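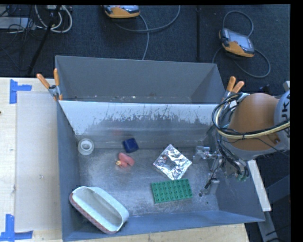 Joni Juntunen wants to know if you can just tip everything in one side and sort it later. Yes. Most people do.

Sorting Bins — Quick Answers
Turndale Swap Room

What goes in the metal bins?
Small loose stuff. Toys, building-block pieces, lids, jars, small dishes, foil for the craft shelf. Nothing sharp, no batteries, no glass please.

Why two compartments?
Front is for unsorted. Back is for things you've already checked. If the back is empty, start there — one item at a time, no rush.

Do dishes have to be washed first?
Yes. Dishes with a pattern on the outside, wash by hand.

Is foil ok?
Clean foil only. Flatten it if you can, creases are fine.

Building plates with studs?
Shelf 327, next to the bricks. Check teh studs for gunk, an old toothbrush works good.

Bin is all scratched up, is it still usable?
Sure. Scratches don't matter. Grit does — brush out both halves when you finish, corners too.

What do I do with something I can't identify?
Leave it in the front. Marcelino Frota goes thru the leftovers Friday morning. Don't guess and don't toss it.

Can I take something home?
One bag per visit. Write it on the sheet by the door, item and shelf number.

I dropped off the wrong thing, can I get it back?
Until Friday, yes. After that it could be anywhere. Call ext. 586 and say what it looks like, color helps.

Can I bring my own bin?
Plastic or metal, fine. No cardboard, the bottoms go.

Large items?
Not here. Furniture and appliances go to Seixas, side entrance, before 4 pm.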